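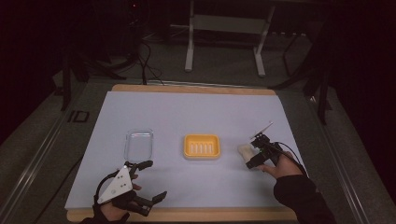

What does a laboratory need to have in place before it starts recording with a two-handed gripper kit?

A table with a plain surface, steady light, enough floor space for the cables and a person who has had time to practise. The kit covers the grippers, the cameras and the recording software, but it doesn't cover the room. Most of the problems we met in the first sessions came from the room.

4.2 Household tasks with the Skandside kit

The Skandside kit is sold by Bostden as a complete package for recording two-handed demonstrations without a robot arm. The operator holds one gripper in each hand and does the task as they would with their fingers, as far as the grippers allow. Bostden also offers a checking service under the name Drilgate, in which recordings are uploaded and returned with a list of those that can't be used. We bought the kit and the service at the normal price and had no other dealings with the seller.

We chose small household tasks that use things found in most kitchens and bathrooms. The soap dish task is described in some detail because it gave the most trouble. The operator has to take a bar of soap in the right gripper, bring it over the dish and let it go so that it lies inside the rim, lengthways. The left gripper may be used to steady the dish. A recording ends when both grippers are clear of the dish and open.

The task is harder than it sounds. A bar of soap is a little wider at its ends than at its middle, and the jaws hold it well only at the middle. If it is taken near one end it turns as it is lifted, and the operator then has to put it down and start again. The dish is light and slides when the bar touches its rim. Operators who used the left gripper to steady it lost fewer recordings than those who left it alone, but they took longer over each one.

We made 53 recordings of this task. Drilgate sent back 19 of them as unusable. The reasons given were short and fell mostly under "object out of view", meaning that the dish could not be seen from either gripper at the moment the bar was let go. We went through the same recordings by hand and agreed with the service on all but 2, both of which we would have kept. The service does not let the buyer overrule a decision, so these were left out of the training set as well.

Figure 6. Soap dish task, seen from a gripper camera. The bar lies in the dish and the fingers are open.
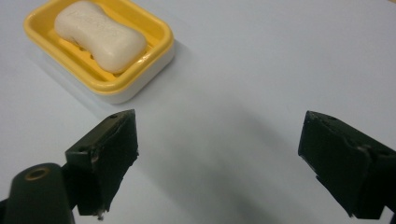
Setting up the kit took most of a morning. The printed guide is clear on how to join the parts and vague on how to fix the cables to the forearm, and we ended up trying several ways before we found one that let the wrist turn freely. A loop left close to the gripper worked best. With the cable pulled tight, operators held their wrists stiffly and the recordings showed it.

The fingers are sold as spare parts and should be looked at often. A chipped edge makes little difference with a sponge or a cloth, but it matters with anything smooth. Bostden suggests changing the fingers when the grip "no longer feels secure", which is hard to apply when several people share a kit. We changed ours at the start of each new task and kept the old pairs for practice.

The camera on each gripper has a wide view, and with the jaws fully open the fingers still take up a good part of it. Objects just ahead of the tips are seen well. Objects off to one side are easily hidden when the hand turns. The Tsakiris kit, which we tried in December on the same tasks, places its camera higher and suffers less from this, but it is heavier and operators asked for breaks more often. It also has no checking service, so bad recordings have to be found by hand. The two kits store their recordings in different formats, and we did not mix them in training.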